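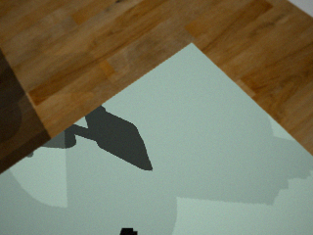 I've been putting off writing this one until I'd had the Brelow board oil through a full summer and a bit of winter, since every review I could find when I was shopping was written by someone who'd used it twice. So! I've now gone through a whole bottle and started on the second, and I have opinions.

First, the bench. Ours is timber, butcher-block style, and it was in the house when we bought it. The previous owners had looked after most of it beautifully and completely given up on the bit beside the sink, which had gone grey and furry like an old paling fence. I sanded that section back with 120 grit (start there, truly, I wasted a whole afternoon going too gentle) and then finished the lot with 400. The neighbour reckons 400 is overkill for a kitchen bench. He may be right, but it felt like silk and I was very pleased with myself.

Then the oil. Brelow comes in a squat bottle with a flip cap, and the cap is the first thing I'd complain about. It dribbles. Every single time, down the side of the bottle and onto whatever you've put it on, so put it on something you don't love. I now decant mine into an old jam jar and dip the rag in, and that's fixed it, but you shouldn't have to.

The smell is lovely, a bit like lemon peel and a bit like the inside of a cricket bag (in a good way, if you grew up with one). It hangs around for a day or so. My sister couldn't stand it and took herself off to the verandah with her cuppa, so if you're sensitive to that sort of thing maybe do it when you've got the windows open and nobody coming for tea.

Putting it on is dead easy. Slosh a bit on the rag, rub it along the grain, go and do something else for twenty minutes, come back and wipe off whatever hasn't soaked in. I did three coats the first time, a day apart, and the dry section by the sink drank the first two like it had been lost in the desert. The colour came up beautifully, a good warm honey, and the old grey part is now close enough to the rest that visitors don't pick it. I do, but I know where to look.

Now, the wiping off. The label says to remove the excess and I would put that in letters a foot high. On my second go-round, back in January, I got distracted by a phone call and left it overnight, and in that heat it went tacky. Properly tacky – I lost a tea towel to it. It took a good scrub with more oil and a rough cloth to shift, and there was one patch near the toaster that stayed a bit sticky for a week. My own fault, but worth knowing.

How does it hold up? Pretty well. Water still beads after about a month in most spots, and less than that beside the sink, where the washing up goes on. Tea rings wipe off if you get to them the same day. Beetroot doesn't, but I've never met a finish that could handle beetroot. Turmeric was better than I expected, it left a yellow shadow that faded by itself.

For comparison, I've also used the Clismont wax, which a few people recommended to me after I posted about the sanding. It's a harder finish and it does look gorgeous, with a soft sheen that the oil never quite gets. But it's hard work to buff (my shoulder was cactus the next day), it shows white marks under a hot mug, and the tin is tiny. If I had a sideboard or a hall table to do I'd reach for the Clismont every time. For a bench that gets toast crumbs and spilt milk and the occasional bike part dumped on it, I'd rather have the oil.

Ezequiel Ibarra at the timber yard, who sold me both and put up with a lot of questions, suggested using the oil first and a thin skim of the wax over the top once it's had a fortnight to settle. I've done that on one chopping board so far and it's come up a treat. I'm not game to do the whole bench yet.

Value is fair enough. The smaller bottle is 200 mL and did my three first coats with a little left over, and a top-up coat since then has used less than half as much again. There's a 100 mL one as well, but it's poor value unless you've only got a board and a couple of wooden spoons to do.

A couple of quick things people have asked me. Yes, I chop directly on the bench sometimes, no, I'm not proud of it, and the oil hides the fine marks well enough. No, I haven't tried it outdoors. And please lay your oily rags out flat on the concrete to dry, well away from anything that'll burn, don't scrunch them up and chuck them in the bin. Check what the label says about your particular oil, too.

I'd give it four out of five. It'd get the extra half if they sorted out that cap. Next top-up is due when the weather warms up a bit, and I've already got the jam jar ready.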